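Laundry folder wanted for our guest rooms at Pemencombe

By Yevhen Maksymiv
August 2021 | 2 min read | 3 comments | 20 shares

I'm looking for someone who likes folding — sweaters most of all!

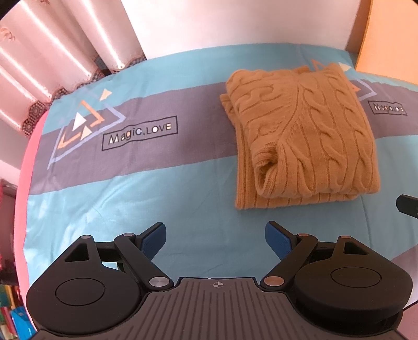
What you'd be doing

Folding guests' knits on the bed (cable-knit ones go in a rough rectangle, sleeves tucked in), changing fitted sheets and stacking towels. It's 20 hours a week, mornings mostly, and I'll show you how I like things done. You don't need experience, just patience with wool.

Drop me a note at the Pemencombe front desk and tell me when you could start.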